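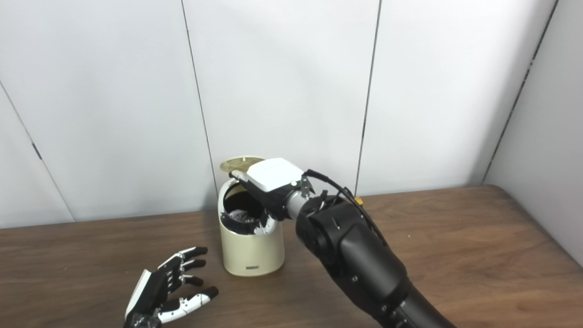 Project lead, Nura build
Mullach Shared Workshop
Progress report to the Golleo Small Builds Fund, May

We're two months into the grant and I have a lot to tell you! When I wrote the application, Nura was a pair of arms on a bench and a long list of hopes. The arms now move together under one program, both hands open and close on command, and I've started on the household chores I promised, beginning with the small trash can.

Your money has gone mostly into the hands and the cabling. The first set of cables kept tugging at the wrist, so I rerouted them with more slack and the reach got smoother right away. I also spent a long weekend on finger springs (more than I'd planned, but I learned a ton) and I'd do it again.

The target in the application was 100 logged tries at the trash can by the end of this stage. I'm past that now, with over 100 in the book, and every one has a note on how it went. The early pages are pretty rough. The recent ones are fun to read back.
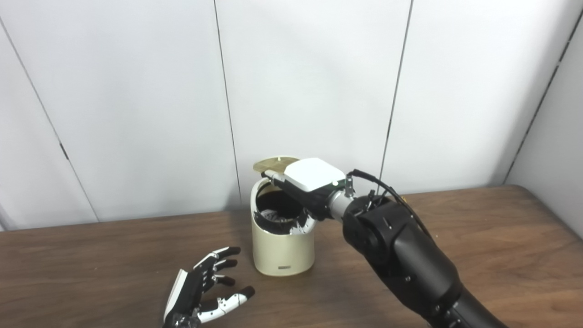

Lids have turned out to be my favorite problem of the whole build. I started with loose ones, then moved to hinged ones, and the motion is completely different - the hand has to follow an arc and stay clear of the rim at the same time. On the cream can, the flat gold lid tips up and back while the arm comes down at an angle over the opening, so the fingers have very little room to work between the two. I've split the move into 3 short steps in the program, and each can be tuned without touching the others. I'm really happy with how that's shaping up.

Still open: the grip force is set by hand for each object, and I'd like Nura to work it out by feel. I've been reading through the Tautahi control code for ideas and there's a neat approach in there that I want to borrow. I'd set aside 8 evenings for it in the plan and have used two.

Spending is on track, with receipts in the attached folder. The next stage is jars and a dish rack. I'll send the updated parts list as soon as the new finger pads are ordered, and you're welcome to drop by the workshop any evening after 6 p.m.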